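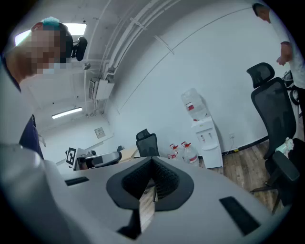
Does the hand-held gripper need recalibrating every time the finger pads are swapped? Only the opening width does, and the camera intrinsics can be left alone.

I'm putting that at the top as it has come up off-list a few times since we started comparing the Ciltdale and Atton units. The longer reply to Kjell follows.

On 2019-10-23, Kjell Aasen wrote:
> We have the Atton hand-held running on the bench next to the Ciltdale.
> Width readings on the Atton wander by 2 mm over a session and I can't
> find a pattern in it. The Ciltdale stays put. Same marker size on both,
> same exposure setting, same controller build.
>
> Is anyone else seeing this, and did you fix it in software or at the
> fingers? I would like to settle on one unit before we order more in
> February.

Kjell,

Yes, we saw the same thing. In our case it was at the fingers. The Atton carrier has a bit of play where it meets the rail, so the finger tilts under load and the marker tilts with it. The width estimate only uses the distance between marker centres, and the tilt gets read as travel. You can check by closing on a gauge block and squeezing harder without letting the block move. If the reading changes, it's the carrier.

We shimmed ours and ran 200 open-close cycles before and after. Before the shim, 61 of them came back outside tolerance. After it, 9 did. All 9 were in the first part of the run, so I suspect the shim was still bedding in, but I haven't repeated the test to confirm that.

A software fix is possible. Phan is the branch name if you want to look: it solves for the full marker pose and throws out the tilt component. It works, but it's noisier at small openings where the markers are seen at a steep angle, and I wouldn't use it in place of the shim.

Some other differences, for what they're worth:

Trigger. The Atton has a lighter pull and people prefer it for long sessions. The Ciltdale has a firmer stop at full close, which makes the recorded grasp events easier to segment.

Camera. Same sensor in both. The Ciltdale mount sits further back and gets more of the fingers in view. Overhead fluorescent tubes cause banding on either one if the exposure time isn't a multiple of the flicker period, so lock it and don't trust auto.

Controller. The Ulteo board drops timestamps if the log is written to the same card it boots from. Move the log to a second card or stream it out. This affects both grippers and is easy to mistake for a mechanical fault – the width trace shows a step that looks like slip.

If I had to order today I'd take the Ciltdale for the fingers and live with the trigger. That said, the Atton with a shim is close enough that price could decide it.

Could you send the raw width log along with the controller log for the same session? A plot won't do, as I'd like to line up the timestamps before blaming the carrier on yours as well. Please also note which pads were fitted.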